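Prutlow Align
Time alignment and segmentation software for hand-held gripper recordings

Prutlow Align is a desktop program for teams who record manipulation tasks with hand-held grippers and want to train a policy from these recordings. It takes the video, the finger opening signal and the pose track of each gripper, puts them on one common clock, and cuts the long recording into single actions. The result is a clean set of episodes which your training code can read directly.

The program is developed by Iramham, a small software company. We began it as an internal tool, and the first version could work only with one gripper. The present version supports 2 grippers in one session, also when two different persons are holding them.

What it does

When you open a session, Align first looks for the clock offset between the devices. It compares the finger opening signal with the finger movement in the video, so you do not need a clapper or a flashing light at the beginning. If the offset changes during a long session, the program corrects it in steps and shows every step on the timeline.

After this, the segmentation starts. An action begins when the fingers leave their resting opening and it ends when they come back to it. For picking and placing of small objects on a table this simple rule is enough in most cases. For other tasks, such as folding or pouring, you can draw the limits by hand or load your own rule as a Python file.

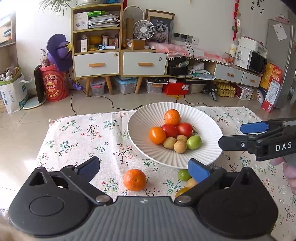

Household objects ask for more care than test blocks. A round fruit may roll a little when the first finger touches it, and the operator then opens the fingers again and makes a second attempt. Align can keep both attempts as one episode or separate them and mark the first as "retry". We recommend to decide this before you process the full set, as changing it later means that the segmentation must run again.

Two-gripper sessions

Each gripper has its own track and its own color on the timeline. You can export the tracks together or one by one. When both grippers come close to the same object, the program sets a warning flag on this part, and you can review all flagged parts in one list.

Review window

The review window, called Uken, plays the video at 60 frames per second with the signals under it. Keyboard shortcuts are available for accept, reject and move limit. In our own test set of 1,534 episodes, 1,070 were accepted without any manual change.

Export

Episodes are saved as HDF5 or as folders with MP4 and CSV. The Pellegrini add-on writes directly to a shared server and is sold separately.

Requirements

Linux or Windows, 16 GB of memory. A graphics card is recommended but not necessary. The license is per workstation and includes updates for one year. The next update is planned for August.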